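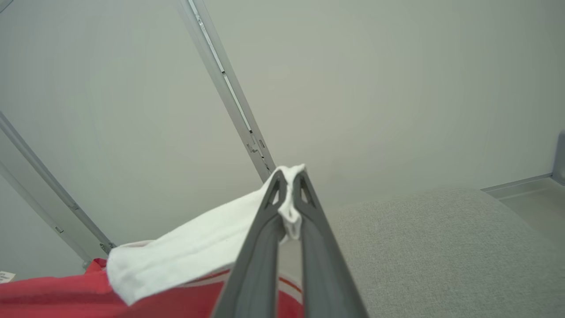
The Clilum holding the white cloth, Prellthorpe workshop

The workshop in Prellthorpe was open on Mondays until nine, but Roswitha Haberkorn had a key, and she often stayed longer. She had built the arm in the back corner, beside the old sofa, for the simple reason that the sofa was there and was too heavy to move. It was a grey Florberg, left by the people who rented the rooms before. She called the arm Clilum, after the village of her grandmother. The others called it Roswitha's arm.

In November it could lift a cloth. In December it could lift a cloth and put it down in the place where she wanted it. Now she wished it to fold.

"Fold what?" asked Jarrah Baxter, who had the bench nearest to the door and was making a clock.

"First a cloth. After that, a shirt."

"Have you got a shirt?"

She had not thought of this. Her own shirts were all at home, and she was wearing the only other one. Jarrah went to his bag and came back with a red top with white stripes, which he had worn for his running club and which was now too small for him. He laid it on the sofa without care, the way a person lays down something he will pick up again soon.

"It doesn't have to survive," he said.

Roswitha did not like this remark. She had spent 300 pounds on the motors, and then more on the other parts, and she had not spent it to make a machine that destroys clothes. She pulled a loose sleeve straight and went back to her laptop.

The first evening with the top went badly. The fingers closed too early and took only air. She changed one value, and they closed too late and pushed a deep fold into the seat of the sofa. She wrote each attempt in a notebook from Hinds, the stationer on the bridge, with the time, the value and one word for the result. The word was mostly "no". By attempt 57 she had begun to write only the letter n.
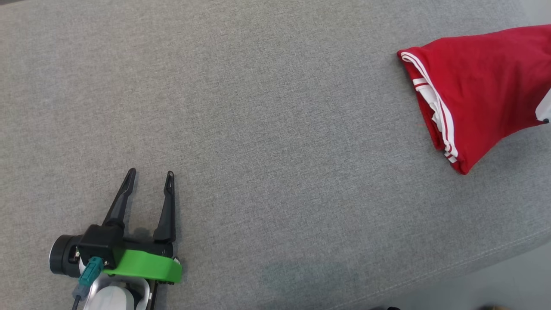 "Why do the fingers have to be so slow?" asked Jarrah.

"So that the cloth has time to gather between them," said Roswitha. "If they close fast, they push it away before they hold it."

He considered this and went back to his clock. After some minutes he came again, with two cups of tea, and placed hers on the floor where the arm could not reach it. He had learned this in the autumn.

"My mother folded for a hotel," he said. "She did the towels. She always took the corner first, and then she waited a little. I used to think she was tired."

"Was she tired?"

"Yes, of course. But she also waited for the cloth to stop moving."

Roswitha put down her pen. She had given the arm a time to close and a time to lift, and between these two there was nothing at all. She wrote a line in the program, a small pause after the grip, and looked at it. It seemed a very little thing to have needed so many evenings. She did not say this to Jarrah, and she drank half of the tea before she pressed the key.

The arm went down to the red top. The fingers came together near the edge of a stripe, and stayed there. The motors made their small high sound. Then the arm rose, and the edge of the top rose with it, swung once, and hung still.

"Well," said Jarrah.

It carried the edge over to the other side and opened its fingers too high, so that the cloth fell on itself in a heap. It was not a fold. A child would not have called it a fold. Roswitha took the notebook and wrote the number 69, and the time, and then she stopped, as she had no word ready.

"Put 'nearly'," said Jarrah.

"It was not nearly. It was still far."

"Then put 'far'."

She wrote "held, dropped high", and under it the height she would try next. Jarrah washed the cups in the little sink. The heating had gone off long ago, and he asked her if she wanted him to wait, as the bus stop was dark on that side of the road.

"One more," she said.

He sat down at the free end of the Florberg with his coat on and his hands in the pockets, and Clilum went down again to the red cloth.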